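Warum ich nicht mehr bügle

Seit April bügle ich nicht mehr. Das Bügeleisen habe ich noch, es steht im Schrank hinter den Winterschuhen, und meine Mutter darf es nicht wissen. In dem Haus, in dem ich aufgewachsen bin, hat man sogar die Geschirrtücher gebügelt. Ein Mensch mit Falten im Hemd war bei uns ein Mensch, der Probleme hat.

Als ich nach Deutschland gekommen bin, hatte ich 2 Koffer, und in einem davon lag das Eisen. Meine erste Kollegin im Büro, Kirsten Zacharias, trug jeden Tag eine Bluse, die aussah wie direkt aus der Waschmaschine. Ich habe sie am Anfang bedauert. Ich dachte, vielleicht hat sie kleine Kinder oder eine schwere Zeit. Nach einigen Monaten habe ich verstanden, dass sie sehr zufrieden lebt und am Sonntagabend ins Kino geht. Ich stand am Sonntagabend am Bügelbrett.

Man sagt mir oft, das gebügelte Hemd sei ein Zeichen von Respekt. Über dieses Wort habe ich viel nachgedacht. Respekt vor wem? Der Kunde, mit dem ich telefoniere, sieht mein Hemd nicht. Der Chef sieht es, aber er selber trägt einen Pullover. Ich glaube, es geht mehr um die Angst, dass jemand schlecht von uns denkt. Diese Angst ist bei Menschen, die aus einem anderen Land kommen, größer als bei den anderen. Wir wollen keinen Anlass geben.
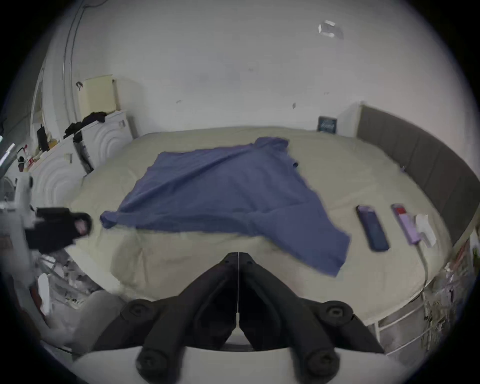 Dazu kommt die Frage, wer bügelt. In meiner Familie war es immer die Mutter, dann die Schwester, und ich habe es erst mit 43 Jahren richtig gelernt, nach der Scheidung. Yvette Caron, mit der ich früher im Sprachkurs saß, hat ihrem Mann jede Woche 5 Hemden gebügelt. Sie hat es so selbstverständlich erzählt, wie man vom Zähneputzen erzählt. Wenn wir also das glatte Hemd loben, dann loben wir oft die Arbeit von einer Person, die man im Büro niemals sieht. Das gefällt mir nicht.

Mein Freund Harvey Leclerc ist anderer Meinung, und ich will seine Meinung ehrlich wiedergeben. Er sagt, das Bügeln beruhigt ihn, er hört dabei Radio, und der Geruch von warmer Baumwolle erinnert ihn an seine Großmutter. Dagegen kann ich nichts sagen. Wer gern bügelt, der soll bügeln. Ich spreche nur gegen die Pflicht.

Und man kann auch ohne Eisen ordentlich aussehen. Ich nehme die Hemden sofort aus der Maschine, schüttle sie kräftig und hänge sie auf einen breiten Bügel - den Kragen ziehe ich mit den Fingern gerade. Es bleiben Falten, besonders am Ärmel. Für Beerdigungen und für den Besuch bei meiner Mutter gehe ich in die Reinigung Penner an der Ecke, dort kostet es wenig und die Dame ist freundlich.

Im Sommer kommt meine Mutter zu mir. Bis dahin muss ich entscheiden, ob ich das Eisen wieder nach vorne stelle.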